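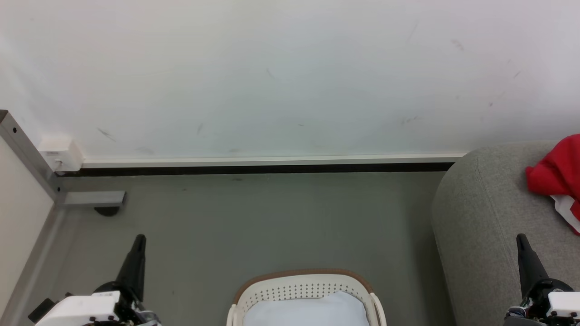 Week 3 handout: Painting over old walls
Interior Finishing, evening course, Astgate Adult Learning

Hi all. I promised I'd type up my notes on wall prep, so here they are, with the bits I skipped in class when we ran out of time. Bring this with you next session because we'll be working from the section on patching.

Why we spend a whole evening on scuffs

Most of you signed up to paint, I know. But white walls are the hardest thing you'll ever be asked to make look good, and big plain ones in offices and waiting areas are the worst of the lot. On a patterned wall your eye slides past a mark. On a big stretch of white, one dark scuff near the floor is the first thing people notice when they walk in, and a bit of shine makes it worse because the light picks out every bump.

When I look over a wall I sort the marks into groups before I touch anything. I keep a stub of low-tack tape in my pocket and stick a bit next to each one.

Surface marks are things sitting on top of the paint. Rubber from chair feet and shoe soles, pencil, fingerprints, most greasy smudges. These usually clean off.

Scratches and dents have gone into the paint or through it. Run a fingernail across. If your nail catches, cleaning won't fix it and you'll be filling.

Stains are the annoying ones. Brown or reddish spots can be coffee, rust from a buried screw, old water, almost anything. You can't tell by looking, so treat every colored spot as a stain until it proves otherwise. If you paint straight over one with ordinary wall paint, it can come back through, sometimes the next morning and sometimes weeks later when you've been paid and gone home (ask me how I know).

Looking properly

Turn off the overhead lights and hold a work light almost flat against the wall, shining along it. Do it once from the left and once from the right. You'll see roller ridges, old filler that was never sanded flush, and drips somebody painted over years back. It's a bit depressing the first time! Don't try to fix everything you see this way. Look at it again in normal room light and decide what the room needs.

The job I mentioned in class was the Voyle building, where we had 3,631 square feet of wall to repaint in plain white. I did the whole light check on the first evening and marked far too much. By the second corridor I'd run through two rolls of tape and had to go back and pull half of it off. Be choosier than I was.

Washing

Start with plain warm water and a soft sponge. If that doesn't shift it, add a small squirt of dish soap. Work from the bottom up, then rinse from the top down. People always ask why it's that way around: dirty water running down a dry wall can leave streaks that are harder to get off than the dirt was.

For rubber scuffs, a melamine sponge is great, but it's a very fine abrasive and it will change the shine. On flat paint you get a polished patch and on anything glossier you get a dull one. If you're repainting anyway, who cares. If you're only cleaning, test it low down in a corner first.

Keep water well away from outlets and electrical boxes. Switch off at the breaker if you're taking cover plates off, check with a tester, and wipe nearby with a cloth that's been wrung out hard. I'm going to repeat this every week, sorry.

Let the wall dry overnight. I mean it. The surface feels dry long before the joint compound underneath does.

Patching

For a thin scratch I use lightweight filler and a flexible knife. Scrape off any raised edges first, or you'll be filling around a little ridge that never goes away. Press the filler in across the scratch, then pull the knife along it to level off. Two thin passes beat one fat one. Fillers shrink a little as they dry, and a thick blob can crack in the middle.

Sand with 180 grit on a block, then 220. Don't use your fingertips behind the paper - they follow the dip and you end up with a shallow groove that shows up beautifully once the paint is on. Wipe off the dust with a barely damp microfiber cloth and give it the side light again.

Priming

Bare filler soaks up paint faster than the wall around it and gives you a flat, chalky patch (painters call this flashing). So prime every patch and feather the edges out a few inches past it.

Stains need a stain-blocking primer. I've been using the Skinano one in the classroom and I'm happy with it, but any decent shellac-based or oil-based blocker will do the job. Check the can for drying time and open the windows. If the stain shows through the first coat, give it a second before you go anywhere near your finish paint.

If the old wall is glossy, scuff-sand all of it lightly, even the parts that look perfect. New paint likes something to hold on to.

Picking a sheen

Flat hides the most and cleans the worst. Semi-gloss is the opposite. For busy places I usually go with eggshell or satin, which you can wipe down without seeing every wave in the drywall. A wall with any sheen also picks up color from whatever's around it, so the same white can look pinkish at one end and blue at the other. Students regularly tell me the store mixed their paint wrong. Paint a big sample board, lean it in different spots, and look at it morning and evening before you complain to the store.

How much to buy

Measure width times height for each wall and add them up. I don't bother subtracting an ordinary door. Then divide by the coverage on the can and multiply by the number of coats.

Have a go with this one before next time: a hallway with 1,127 square feet of wall, two coats, paint rated at 350 square feet per gallon. You should get just over six and a quarter gallons, so you'd buy seven, and box them (pour them together in one large bucket) so the color matches all the way down.

For next session

Bring a 3 inch flexible knife, a sanding block, and old clothes. Filler and primer are supplied. If you've got a wall at home that's bothering you, bring notes on what the marks are and which ones came off with water. The ceilings session has moved to April, and I'll put the new handout in the course folder the week before.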